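Chapter 7
From Single Skills to Task Plans

In Chapter 6 we trained a policy to do one thing: close a gripper on an object and lift it. Most useful jobs need several such skills in a row, and the robot has to decide which one comes next. This chapter covers the software that makes that decision.

We will call this software the task planner. It sits above the motion planner from Chapter 4 and below whatever gives the robot its goal, which may be a person typing a sentence or a scheduling program. The planner takes in a goal and a description of the world. It puts out a list of skills with their arguments filled in, such as pick(bun) or place(bun, basket).

7.1 A running problem

Our problem for the chapter is packing bread into a basket. It is small enough to write out by hand, and it still goes wrong in most of the ways that larger problems do. The start state says that the basket is empty and that both pieces of bread are on the table. The goal state says that both are in the basket.

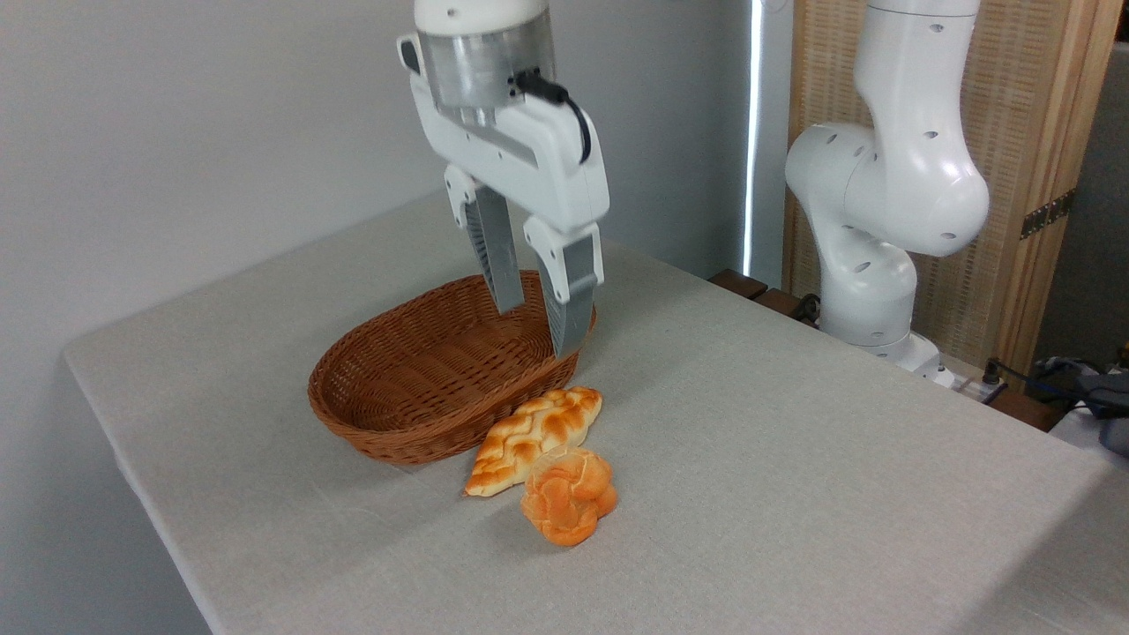

A planner that treats the two pieces as independent will accept either order. If one piece rests partly on the other, the order matters. Pulling out the lower piece first may drag the upper one along, and the world state the planner is holding will then be wrong. We can deal with this in two ways. We can add a predicate, on(a, b), and make clear(b) a precondition of pick(b). Or we can leave the plan alone and have the perception module report the state again after every skill. Section 7.3 takes the first approach and Section 7.4 the second.

7.2 What the planner needs from perception

The planner never sees pixels. It sees symbols, and some other program has to produce them. In the code for this book that program is Ondis, which takes a camera image and returns object labels, poses and a confidence score for each predicate. A score below the threshold is passed on as unknown. Beginners often turn unknown into false to keep the planner simple. Avoid this. A planner told that on(a, b) is false will act on it.

Trudy Tawhiri kept logs of this problem while building the Wolora planner. Of 3,677 trials, 1,021 ended in failure, and more than half of the failures began with a wrong predicate and a correct plan. Her grasping code was left unchanged for the next version. The work went into the state check that runs between skills.

Before you go on, install the Chapter 7 package and run the script named basket_start. It loads the start state and prints each predicate with its score. Keep the output, as you will need it for Exercise 3.

7.3 Preconditions and effects

A skill is described by two lists. The preconditions must be true before the skill runs. The effects are what the planner assumes to be true afterward. For pick(x), the preconditions are clear(x) and hand_empty.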